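**Serving tray**

A serving tray is a flat, shallow carrier used to bring food, drinks and small tableware from one place to another. It differs from a plate because food is normally not eaten directly from it, and from a board because it has a rim. Trays are used in homes, hospitals, school canteens, hotels and cafés, and they are also common on desks and dressers, where they keep small objects together.

## Shape and parts

Most serving trays are rectangular, round or oval. The flat part is called the bed or the interior. Around it stands the rim, which stops cups and cutlery from sliding over the side. On a simple tray the rim is low and continuous, and the tray is lifted by putting the fingers under it. Larger trays often have two handles, either cut into the short sides or fixed on top of them.

Rounded corners are usual on molded trays. They are easier to wipe than sharp corners, where crumbs and dried liquid collect.

## Materials

Wood is one of the oldest materials for trays and is still valued for its warm look. It needs to be dried after washing and can warp if it is left in water. Metal trays, of silver, brass, steel or aluminum, are strong and thin, but they make noise and show scratches. Plastic and melamine trays became widespread in the twentieth century, as they are light and cheap to produce in large numbers. Pressed trays of wood veneer and resin are a Scandinavian specialty. The Åberg workshop in Zivthorpe made them in 17 patterns, and its founder, Ebbe Amundsen, preferred birch for the outer layer.

## Surface and decoration

The surface may be matte, glossy or textured. A glossy surface is simple to clean but slippery, and many cafés choose a rubbery coating for this reason. Decoration is printed, painted or pressed under a clear layer. Flowers, maps and checks are frequent, and so are imitations of other materials such as marble, woven cane and wood.

Imitation wood grain is found in natural browns and also in stronger colors. The streaks usually follow the long side of the tray, with knots placed at intervals. On printed trays of the same model, the knots often appear in the same position on every piece, and collectors use this to recognize a print. Trygve Vik's catalog of household trays, Prekside, lists 59 such prints.

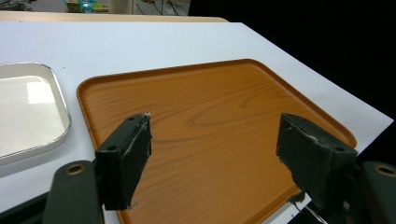
*An orange tray with a printed wood-grain pattern, beside a glossy white tray with a silvery-gray edge.*

## Care and storage

Plastic trays are washed in warm water with a mild soap. Abrasive powder should be avoided, as it dulls a gloss and can wear away a print. Wooden trays are wiped with a damp cloth and dried at once. Trays of the same model can be stacked, while mixed sizes are better kept upright in a narrow shelf.

## See also

- Butler's tray
- Cutting board
- Placemat
- Tea service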